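3.2 Household drinkware and the estimation of daily fluid intake

Self-reported fluid intake depends on the respondent knowing how much a cup holds. Most recall forms ask for intake in "cups" or "glasses" and convert the answer with a single standard volume, usually 250 mL. The conversion is convenient, but it assumes that the vessels in a household are close to the standard and that people fill them to a similar level. Neither assumption has been checked often in older adults living at home, who are the group most likely to be asked about their drinking by a nurse or dietitian.

We recruited 138 adults aged 70 and over through two community health centres, one in Willell and one in Purba. All lived in their own homes and prepared most of their own drinks. People on a prescribed fluid restriction were not eligible, as they were likely to be measuring their drinks already. Nineteen participants lived with a spouse or partner who was also enrolled, and for these households each person was interviewed in a separate room.

Each participant was visited at home in the morning, before 11 am. The interviewer (AW or ST) first completed the standard recall form for the previous day. The participant was then asked to bring out the vessels used on that day and to pour water into each one to the usual level. The water was tipped into a graduated jug and read to the nearest 5 mL. Brimful capacity was measured the same way. Where a vessel was in the dishwasher or had been lent to a family member, a matching one was used if the household had it, and otherwise the entry was left blank.

We grouped the vessels by type and not by what was drunk from them, as many participants used one vessel for several drinks over the day. Mugs with a handle formed the largest group. The others were glass tumblers, teacups, plastic cups, sports bottles and a small mixed group that included jam jars and a measuring cup. Plastic cups were kept separate from glass tumblers because participants talked about them differently. Several said they had moved to plastic for its lighter weight, or after breaking a glass in the bathroom. The plastic cups were commonly kept beside the bed or the basin and were often left out of the first recall, being thought of as something for taking tablets and not as a drink. Figure 2 shows a cup of this general type.

Fill level was recorded as a proportion of brimful capacity. Participants with arthritis in the hands tended to fill open cups lower and to refill them more often, a habit also noted by Berisha during the pilot visits. This matters for the conversion: a respondent who reports seven cups a day may be giving an accurate count of pours while drinking a good deal less than the standard volume would suggest. We therefore asked about pours and finished cups as separate items. Drinks that were poured and left unfinished were estimated by the participant in quarters.

Vessels with sloping sides gave the most trouble. In a cup that widens toward the rim, a small drop in the fill line removes a larger share of the volume than the same drop in a straight-sided glass. Participants who marked their usual level with a finger instead of pouring were inconsistent on these cups, and after the pilot we stopped accepting finger marks.
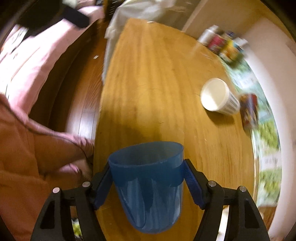 Figure 2. Translucent blue plastic cup with a wide oval rim and tapering lower body.

3.3 Reliability of the pouring task

A second visit was made to a subset of participants chosen by random draw within each health centre. The same vessels were brought out and the pouring task was repeated at the same time of day by the other interviewer. Participants were not told their earlier results. Agreement between visits was assessed separately for each vessel group, using the mean difference and limits of agreement. Vessels replaced between visits were excluded from this comparison but kept in the main data set. The jug was checked against a laboratory cylinder at the start of each week of fieldwork.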